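Best way to keep small toys sorted on a shared white play table?

Posted in Home & Storage, 2019-10-01

Wastberg
We have a plain white table in the family room that my two kids use for everything. Most of what ends up on it is small plastic animals, plus whatever they pull out of the closet that day. I bought one open plastic bin and told them everything goes in there at the end of the day. It works for a couple of days and then the bin is full of crayons and socks and the animals are back under the couch.

I don't want lids, because my younger one can't get them off and then yells for me. I also don't want a tall shelf unit. The room is small and the heater is on the only free wall.
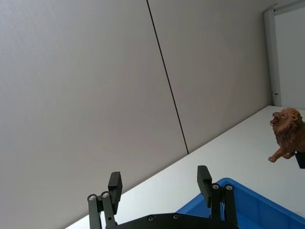
The other problem is that they both want the animals left standing up where they were playing, and I need the table clear for dinner on the nights we eat in there. Has anyone found a setup that a four-year-old can manage alone? I saw a drawer cart for $149 and that seems like a lot for toy animals.

Relusano
Don't buy the cart. We had one like it and the drawers came off the tracks in a month.

What worked for us was one bin per kind of toy, and only the animals get to live on the table. Pick a bin low enough that your younger one can see into it from a chair. Ours is blue and the kids just call it the blue one, so I can say "animals in the blue one" and they know what I mean. Crayons go in a separate box in the kitchen and they have to ask for it.

For the ones they want left standing, get a cheap cafeteria tray. They set up their zoo on the tray, and at dinner you lift the whole thing onto a dresser or the top of the fridge. Put a piece of rubber shelf liner on it or the animals slide around when you carry it. The lions and horses with thin legs still fall over sometimes.

We also cut down how many were out. We keep 12 animals in the bin and the rest in a bag in the closet, and swap them when they get bored. Cleanup takes a few minutes now.

Gistevine
just use a shoebox

Henare
I agree with the tray idea. One thing to add is to put the bin at the end of the table where they sit, not on the floor. Mine would not bend down to put things away but they will drop a toy into something right next to them.

If the table is white you will get crayon and marker on it sooner or later. Baking soda on a damp cloth took most of it off ours, but try a corner first. Also wash the bin once in a while. Warm water and dish soap is fine. I do ours in October and again in spring, and there is always sand in the bottom.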